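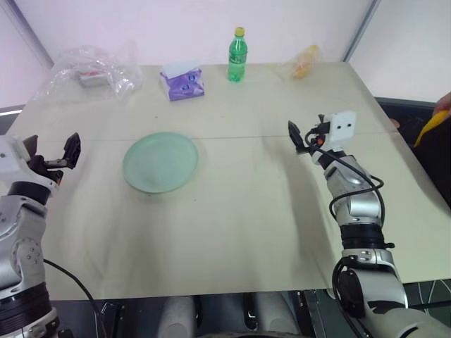 I have been trying to eat at the table since we moved to Greddale. The problem is that everything that comes home in my bag gets put on it and stays there. Thenmozhi Warrier told me to set a plate out first, before I unpack, and then decide what goes on it. I have done that for 3 weeks now.

Snacks and drinks go along the back. Tissues go there too. The plate stays toward the front and has to be clear before I start. If I don't want something that day, it goes in the cupboard before bed. 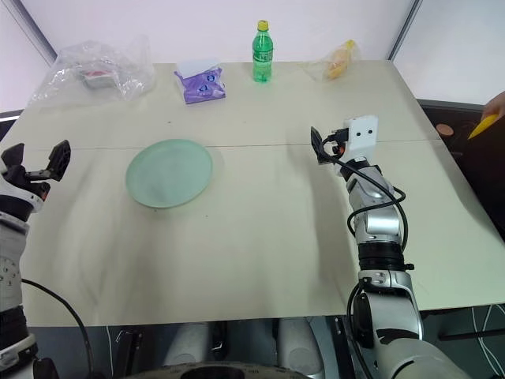
Green plate, tissues, soda and two plastic bags, 17/08/2019.

I am still bad about the bags. I keep them to reuse, and there are 40 of them in the drawer under the sink. Kamala Mathew wants a few for her trip in December, so she can have as many as she likes.

The plate is one of a set of 2. The other one chipped in the move. I looked for a match at Nuttall and they only had white.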